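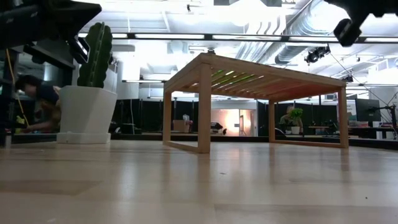

Figure 1. Low wooden table with a slatted top, on a pale wooden floor.

Where Do the Boxes Go? Cardboard and Mixed Paper Collection on Malar Street
Final report, Materials and Waste course

1. How we came to this topic

When our group first sat down to choose a project, we had big ideas about plastics and oceans and so on, and our instructor very kindly let us talk ourselves out of all of them. What we kept coming back to was the cardboard. Anyone who walks down Malar Street in the morning, before the shops open, has to step around it: flattened boxes, boxes that should have been flattened, boxes full of other boxes. We wanted to know how much of it there was, who picked it up, and how much of it was good enough to be made into new paper once it got to the yard.

We were lucky that the Carvalho yard, where most of the street's paper ends up, was willing to have us. The people there answered a great many questions, some of them more than once, and let us stand by the scale for whole mornings. We are very grateful to them.

2. What we did

Our study covered the month of August. The street has a mix of small shops, two bakeries, a furniture store and a row of apartments above the storefronts. Sultura, the hauler, runs the paper route and comes through at 5 in the morning. Before the truck came, we walked the street and wrote down where the paper was left, whether it was flattened, and whether it was mixed with anything else. We had planned to weigh the piles on the sidewalk too, but our hand scale was not up to it (it slipped, and then it broke), so all of the weights in this report come from the yard.

At the yard, loads from Malar Street were tipped in a separate corner for us and sorted by hand into clean cardboard, mixed paper, and what the sorters call "outs," meaning everything that cannot be baled with either one. Each pile was then weighed on the floor scale.

We also left a one-page survey with the shops, asking where they store their boxes during the day and whether they knew what could and could not go in with them. We should have written it in more than one language from the start. We fixed this in the second week, and the answers got much fuller after that.

3. What we found

Over the month, the yard weighed 1209 pounds of clean cardboard from our street, along with 300 pounds of mixed paper. The outs came to 200 pounds. That last number surprised us, and we went back over the scale tickets to make sure we had copied it correctly.

Most of the outs were not trash in the usual sense. A lot of it was cardboard that had been perfectly fine until something was poured on it or put inside it. Bakery boxes with grease on the bottom made up a good share, and so did produce cartons with a waxy coating, which the yard cannot take because the coating does not break down in the pulping tank. The furniture store was a special case. Its boxes were big, strong and clean, just what a mill likes, but they often went out with the foam corners and plastic wrap still inside, and pulling those out by hand slows the sorting line down a great deal.

Rain mattered more than we thought it would. Wet cardboard weighs more, so a rainy morning looks like a wonderful morning on the scale ticket, and the yard has to adjust for it when it sells the bales. We did not have a moisture meter and could not correct our own numbers, so please read the totals above with that in mind.

As for the survey, the shops mostly told us they wanted to do the right thing and had never been told what it was. Several were still going by a flyer from Amurach, the company that had the route before Sultura, and that flyer says waxed cartons are fine. Storage was the other common worry. A small shop has no good place to keep a day's worth of boxes except by the back door, where they get damp and stepped on.

4. What we would suggest

A new flyer would be the cheapest place to begin, with drawings in place of long lists, and a line asking people to throw out the old one. We made a draft and left it with the yard. We would also like to see the furniture store given its own pickup, with the foam taken out first. Some kind of covered rack in the alley behind the bakeries would help keep the paper dry, though we did not get as far as pricing one.

5. Limits of the study

One month on one street is a small sample, and August is a slow time for the shops. A group that repeats this in the fall would probably see more cardboard and more packing foam. We would tell them to borrow a moisture meter, bring gloves, and get a sturdier scale than ours.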